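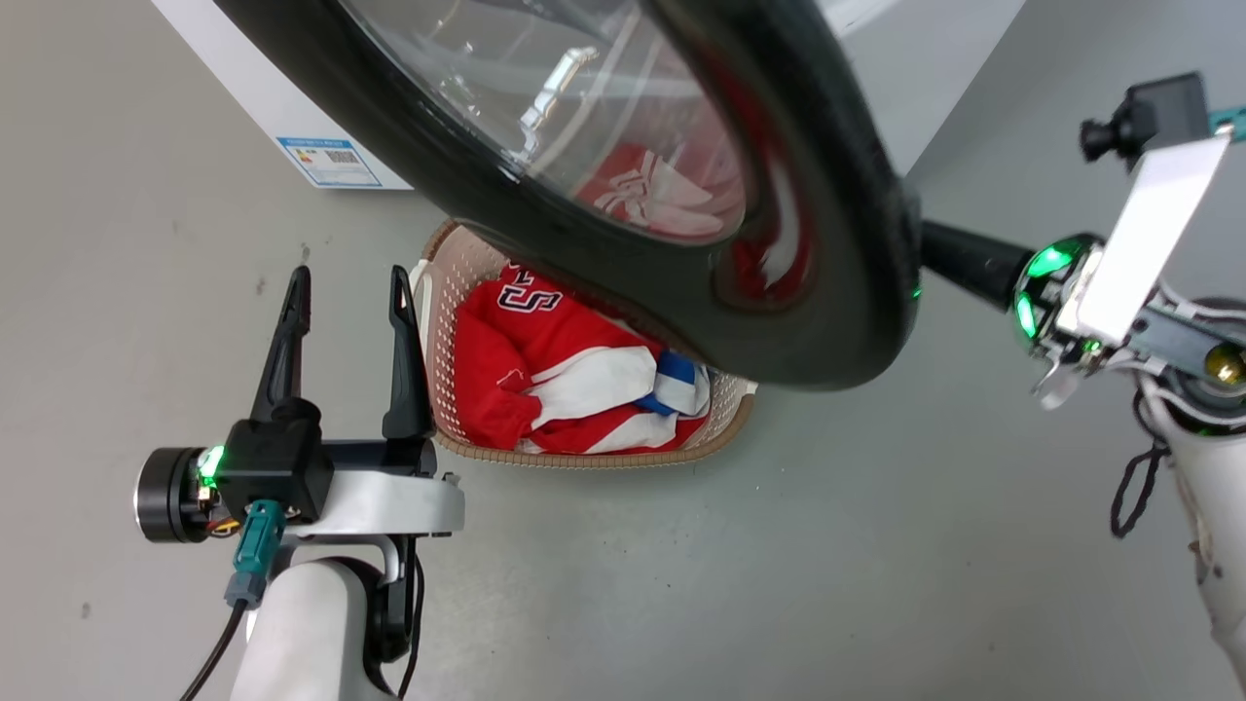 Home > Notes from Plesow > Robots and laundry

I promised several of you a proper write-up of the door business, and then November got away from me, so do forgive the wait (and thank you, Zuweira, for the two nudging emails!).

For anyone who has wandered in from somewhere else, I spend my working days trying to get a two-armed robot to do the washing, and most of my evenings thinking about it as well. The big question for our little group in Plesow this term was whether it's better to teach the whole job in one long go, from shut door to full drum, or to chop it into pieces and let the robot work out for itself which piece it ought to be doing next. Felicja Żak has been on the side of the pieces from the very start. I was on the other side, and rather loudly too, so you can probably guess where this is heading.

We collected 424 demonstrations, all of them steered by hand by one of us, and I can tell you that my shoulders remember every one. The first model, which we called Darness, learned from whole runs. The second, Trotville, learned from exactly the same runs, only Felicja had gone through and marked where each piece began and ended: door, reach, pick, load, shut. That marking took her the best part of three weeks and a frightening amount of tea.

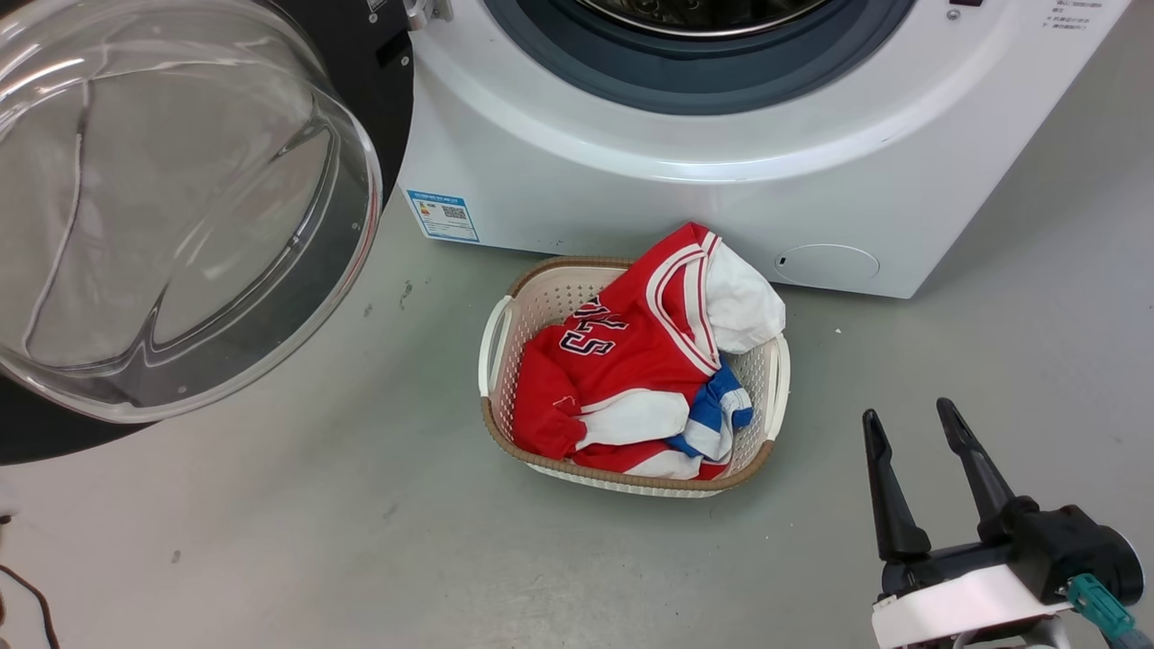 Then we gave each of them 73 tries with the same basket and the same sort of washing. Darness finished 30 of them. Trotville finished 32! I know, I know, two more is hardly a parade, and Zuweira Appiah, who is much better at sums than I am, told me very kindly that a gap that small could easily be luck. She is right and I have put it in the report in those words.

But what I found lovely was in the runs that failed. When Darness lost its grip on a sleeve it tended to carry on regardless, arm sailing off to the drum with nothing in it, like me walking into the kitchen and forgetting why. Trotville would quite often go back and have another go at the basket. It wasn't always a successful go (big crumpled things are still a misery for both of them, and anything with a collar seems to fold itself up just as the fingers arrive), but it did go back, and I sat there one afternoon at ten to five cheering at a screen.

The door is still our weak spot. Both models are a bit timid about it, and if it isn't swung well back it ends up over the clothes and the head camera loses half of what it needs. Felicja wants more demonstrations starting with the door at awkward angles. I would like to try a second look from the wrist cameras before the arm commits itself. We've agreed to do hers first, as I've used up my share of being stubborn for the year.

I'm giving a short talk on all this at the Szczepańska reading group, and I'll put my slides up here once I've fixed the graph with the upside-down axis.

We use cookies to remember your settings and count visits. Accept | Manage

Contact | © Notes from Plesow | Back to top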